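Tellwood Room Refresh: Progress Report to Stasto
Oct 23, 2018

Work on the display tables has moved ahead since the April report. We have spent $484 of the budget line for small items. The oval table is now in use for trying out arrangements of books, prints and flowers. 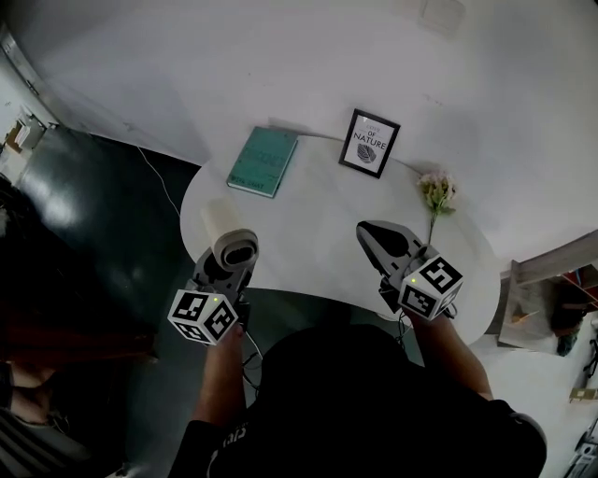 White oval table with book, framed leaf print and pink flowers.

Three layouts remain to be tested. Huamán has quoted $200 for additional frames.

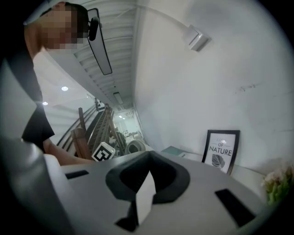 ROOM AND LIGHTING

The long pendant light and slatted ceiling stay as they are. We request $100 for bulbs.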